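Borghild Viklund has spent three years measuring how long residents of Midtbø take to reach a pharmacy, a school or a clinic without a car. Her survey covers 1,826 households.

"Average speed on the ring road says very little," she says. "A household can sit beside free-flowing traffic and still be 31 minutes from a chemist."

Her model, Tiva, weights each trip by waiting time and by the number of changes. Helge Strömberg, who plans bus routes in Calberg, doubts the weighting – he would count a missed connection twice. Viklund accepts the point for evening services only. Revised tables are due in September.

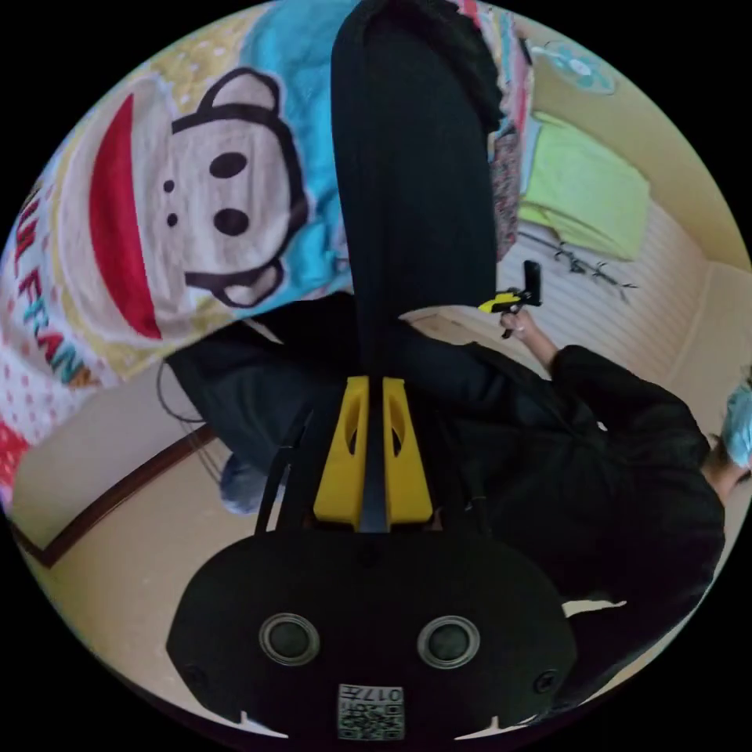
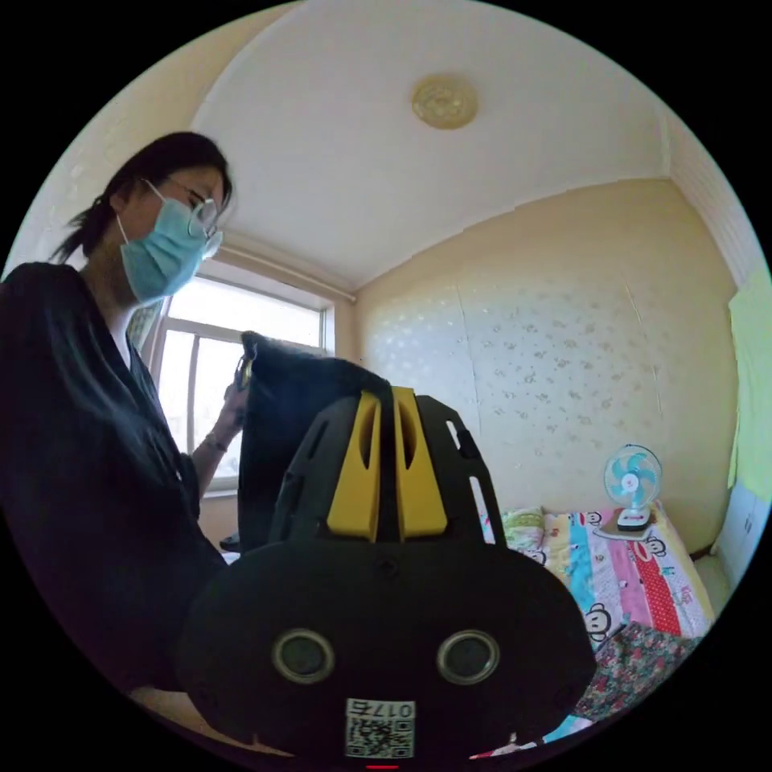
*At home, two views. Second picture: a bedroom, by the window.*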